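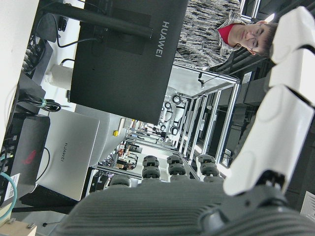 Wrist camera view over the palm, knuckles toward the room.

Knuckle row drifts off zero after warm-up – recalibrate or replace?
Posted by Khang Khúc

We run a Gramutell hand on a bench cell. After 900 cycles the closed position of the knuckle joints was off by roughly 3 degrees, always in the closing direction. Homing from cold clears it. By mid-afternoon it is back. Controller is a Skatitz, stock firmware, log shows no faults. The wrist camera bracket has not been moved. Is this a calibration problem, or are the tendons finished?

mlindqvist_cell4
Check tension before you touch calibration. Procedure on ours:
Power down and let the hand sit for 23 minutes.
Open the palm cover and back each tensioner off until the joint moves freely.
Retension from the outside knuckle inward, same torque on each.
Home twice, then save the offsets. The second home is the one that counts.
If the drift comes back within a day, replace the tendon set. We changed ours at 1,166 cycles and the old ones had stretched visibly near the crimp. Also look at the cable run at the wrist. A bundle tied too tight pulls on the connector when the wrist rolls, and the encoder reading moves with it – easy to mistake for tendon stretch.

Chu
had this on an Iver hand, different make but same symptom. reflashed the controller and it went away. did not check anything else

Khang Khúc
Retensioned in the order given and loosened the wrist tie. Offset held through one afternoon. Tendon set is on order anyway. Have not tried the reflash.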